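Crichton Room Users' Group
Minutes of the August meeting, held upstairs at 7.15 p.m.

In the chair: Jeanie Cruickshank. Minutes: Ruairi Lamont, by the usual method of everyone else looking at the floor.

1. Previous minutes
Agreed, once "the chair was adjusted" had been changed to "the Chair adjourned". Jeanie asked that office furniture be given a small "c" from now on.

2. Shelves
The white shelving unit against the brick wall came up again. Pillau, who have the desks nearest to it, would like the lower shelves for reference books. Cumon would like them left alone. The cardboard boxes on the upper shelves were discussed at some length by people who had not looked inside them. Jeanie read out the label rule agreed in the spring: any box without a name and a month on it may be opened by anyone with a strong stomach. It was agreed to apply the rule from Sunday.

The wooden crate on the lower shelf is to stay where it is until its owner comes forward. Two people said it was useful. Neither could say for what.
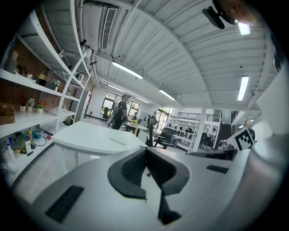 Who decides what goes on the shelves if two groups want the same one?
The group that asked first in writing keeps it until the next meeting, when the other may ask for a swap. Notes on the backs of envelopes count as writing. Remarks made on the stairs do not.

3. Plants
Troria reported on the plants, which have been moved about so often that the watering list now describes a different building. The pink and the red on the lower shelf are thought to be getting two waterings, one from each end of the rota. The white one on the middle shelf has been getting whatever is left in people's glasses. Ruairi will write a new list by position and colour, as the last attempt at Latin names caused ill feeling.

A request for a larger plant, "something with presence", was priced at £132 and declined. A request for the same plant without the pot was also declined.

4. Desks and chairs
The big curved white desk was praised for its looks and criticised for having no obvious end, so that belongings drift along it over the course of a day. Clear-desk time stays at 6 p.m. Pillau asked whether a jumper counts as a belonging. It does.

The tall mesh chair with the headrest remains the most contested item in the room. Jeanie's proposal that it go to whoever arrives first was carried, with one objection from a person who lives in Pillau's furthest corner and catches a late bus. Anyone who alters the height should put it back, or at least own up.

The round table is to be kept free for short talks and sandwiches. The yellow plant may stay on it. Laptops may not, beyond the length of a sandwich.
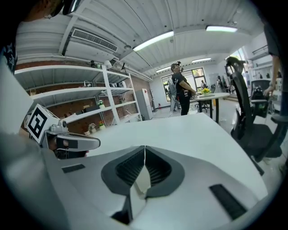
The curved desk, round table and mesh chair (item 4).

5. Money
The tea and repairs tin stands at £222. Of this, some £42 is promised for a new kettle, the present one having developed opinions. Cumon offered to look at it first and were thanked in a tone the minutes cannot reproduce.

6. Any other business
Could whoever has the spare key to the stationery cupboard please stop keeping it in the stationery cupboard.

Actions
RL: new watering list, on the door by Sunday.
JC: label reminder to all groups; kettle.
Pillau: measure the books they want to shelve.
All: jumpers.

The meeting closed at 8.40 p.m. The next will be in the same room, chairs permitting.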